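**Switching strings on a student cello, worth it?**

**lowC_larry**
Picked up a used Gronden cello in July for my daughter and the strings on it are dead. The A sounds like a rubber band. The shop wants $200 for a full set of Estines put on. Or I can get Plomachs for $87 and do it myself. She's in her second year. Would she even hear the difference?

**rosin_dust**
Plomachs! I taught on them for years and they're fine. Change one string at a time so the bridge stays up and the soundpost doesn't fall over, and rub some pencil in the nut grooves. You'll be done in an hour.

**Tessitura40**
Gotta disagree with rosin on this one. I had Plomachs on my own cello and the C was so slow to speak that I kept digging in with the bow and picked up a bad habit I'm still fixing. If you can only spend a little, mix them. Good A and D, cheap G and C. Lots of people do it.

**rosin_dust**
You just said the C was the problem and now you want the cheap one on the C??

**Tessitura40**
Ha, ok, fair. Cheap G then. My teacher Samran Thepsuriya had me on an Estine C with Ritchies on top and that was the nicest my cello ever sounded (it's not a fancy cello).

**lowC_larry**
So now there's a third brand, great. Are Ritchies loud? We're in an apartment.

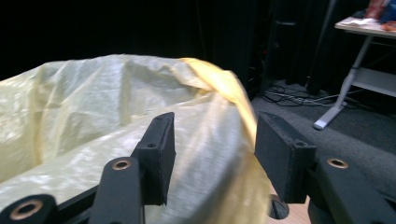
Also, the pegs slip like crazy. I get the D up to pitch and it's flat again before she finishes a scale. Is that the strings or the pegs?

**pegbox**
Pegs. Push in while you turn, and if that doesn't hold, get peg compound, it's cheap. New strings will stretch for a few days too, so expect to retune a lot at first. And Ritchies aren't loud, I find them kind of dark.

**rosin_dust**
Dark is a nice word for it. I'd still go Plomach and spend the rest on lessons.

**lowC_larry**
Ordered the compound and a Ritchie A to start with. Will see how she likes it before I buy the other three.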